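Tustness cell: progress report to Tristier, October

The left wrist was rebuilt this month and the machine is back at the glass table. It ran 71 hours on the new bearing. Light items come first — grapes before bottles — until grip force is signed off.
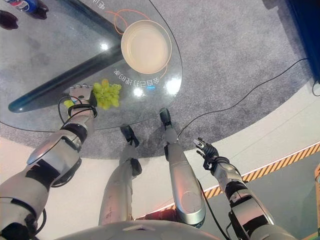

Nuria Ayele asked whether the wrist cable should be clipped before the next long run. It will be, at 2 points.

Sleeve wear was the other open item.
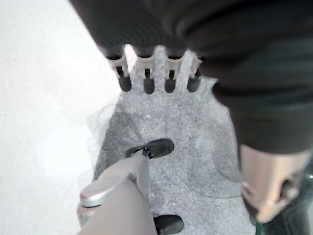 Replacement sleeves from Plimis are on order. Fit is checked with the arm lowered, and with black fingertips hanging that close to the carpet we want no slack fabric at the cuff. Spending on covers stands at almost $3000.

Knuckle pins were cleaned and the mount bolts retorqued. Inspection is now every 10 shifts.

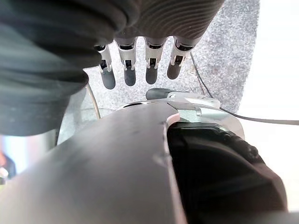

Next period

Clip the cable, fit the sleeves, start the bottle runs.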